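Laundry-folding gripper from Gosholm workshop goes into home trials

6 May 2019

GOSHOLM - Members of the Treltis shared workshop have started to try their self-built gripper outside the workshop building. The project is called Gereck, and its goal is modest: a tool that can take hold of clothes, lift them and fold them, and that a person with normal hobby skills can build on a kitchen table.

The work is led by Maarten Van Beek, a retired loom mechanic who joined Treltis in August. He built the first version alone. It had a single moving finger and it dropped most of what it picked up. Today 11 members take part in the project, and the group meets in the evening in the metal room, next to the laser cutter.

"I worked with textile my whole life," says Van Beek. "A cloth does not want to stay where you put it. A box is easy for a machine. A sweater is a different animal."

The present version is held in the hand. The person using it opens and closes the jaws and makes the movements of folding, and these movements are recorded. Later the group wants to give the recordings to a small arm which stands now half finished in the workshop. The arm has its motors but not yet its wiring, and the base plate must be made again because the first one was drilled for the wrong screws.

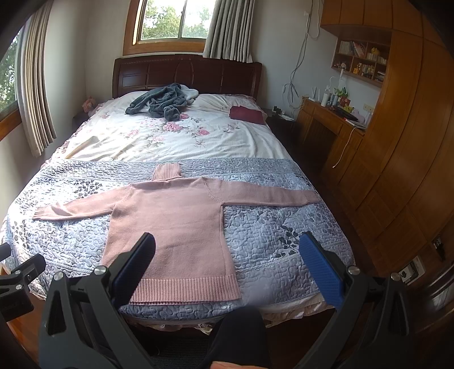
Knitted clothes are the hardest part of the program at the moment. A T-shirt is thin and lies flat, but knitwear is thick at the edges and soft in the middle, so the jaws must open wide and then close with little force. For a turtleneck the group agreed on a fixed starting position: laid out flat on the bed, both arms straight out to the sides, the high collar toward the headboard. From there, the sleeves are folded in first and the hem is brought up last. A quilt with a printed pattern, like the one under the pink sweater, is welcome in the trials. Van Beek wants the software to learn the border between garment and bed also when the bed has leaves and roses on it. In the workshop, all tests were made on a plain gray table, and the results there were too good, he says.

The jaws got the most attention during the winter. Each one has triangular cutouts to save weight, and linked bars joined with pivot screws. On the inside there is a blue textured pad. The group tried 13 pad materials before this one was chosen. Some were too smooth for cotton, and one pulled threads out of a wool scarf that belonged to Van Beek's sister. She received a new scarf.

Most of the parts are printed at Treltis. The screws and bearings come from Bensaid, a hardware shop in the same street, which gives the workshop a small discount. According to Van Beek, the material for one gripper costs 70 euros - the camera is not in this price.

The group plans to record 60 folding sessions in different homes before the arm is connected. Sweaters, towels and pillowcases are on the list. Fitted sheets were on it too, but they were removed after a long discussion and will maybe come back next year.

The drawings for the jaws can be picked up on paper at the workshop, and the print files are on the computer beside the door. People who want to build their own gripper can come on any open evening. No experience is needed for the printing, but for the joints it helps to have used a small file and a thread tap before. Visitors are asked to bring one piece of clothing that they don't mind to see folded many times.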